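Clekila Housing Association to open repair and reuse workshop for tenants

Clekila Housing Association has confirmed that its new repair and reuse workshop will open to tenants in January, following a trial period at the Brilia estate. The workshop will offer free help with the mending of small household goods, furniture and bicycles, and will be open to every household that holds a tenancy or a shared ownership lease with the Association.

The service will operate from the ground floor of Wang House, in the former estate office. The rooms have been rewired and fitted with new lighting, step-free access has been provided from the car park, and the old reception counter has been removed to make way for work tables. Five members of staff have been appointed to run the workshop, two of whom previously worked in the Association's own maintenance team.

A-yeong Heo, Head of Resident Services at Clekila Housing Association, said: "Our tenants told us plainly that they were tired of throwing away things that could have been put right for the price of a fuse or a hinge. Many of them do not own tools, and many live in flats with no space in which to use them. The workshop gives them a proper place to go and a person who will show them what to do. I am very pleased that we are able to offer it without charge."

During the trial, 77 households brought items for assessment. Kettles, lamps and vacuum cleaners were the most common, followed by dining chairs and pushchairs. Tenants were invited to stay while the work was carried out, and most chose to do so. Comments collected at the time have led to several changes, including longer evening hours and a separate quiet room for those who prefer to wait away from the noise of the tools.

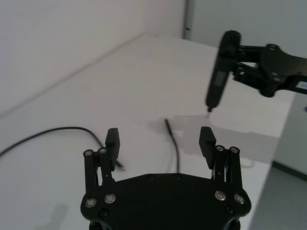 Appointments will be available until 8 pm on weekdays, and a drop-in session will be held each Sunday afternoon. Tenants may bring up to two items per visit. Replacement parts will be charged at cost, and the tenant's agreement will be sought before any part is ordered. Gas appliances, microwave ovens and mobility equipment cannot be accepted, although staff will be able to direct tenants to a suitable service.

The workshop will also include a lending shelf, from which tenants may borrow hand tools, stepladders and decorating equipment for up to a week. The shelf has been stocked by Fisteo, the Association's materials supplier, which has donated 200 items and will replace those that become worn. No deposit will be required, but borrowers will be asked to show their rent card or another document confirming their address.

A short programme of evening classes will begin in the spring. The first courses will cover basic sewing, bicycle maintenance and the safe wiring of a plug – subjects chosen by tenants at the last residents' forum. Places will be offered first to those who have not attended a class with the Association before.

Further sites are under consideration. The Association will review attendance at Wang House after its first six months and will publish its findings in the tenants' newsletter.

Tenants wishing to book an appointment may do so at any Clekila neighbourhood office or through their online account. Printed guides to the service, including large print copies, are available on request.

ENDS

Notes to editors

Clekila Housing Association is a not-for-profit landlord providing rented and shared ownership homes. Interviews with A-yeong Heo and visits to the workshop may be arranged through the Association's press office.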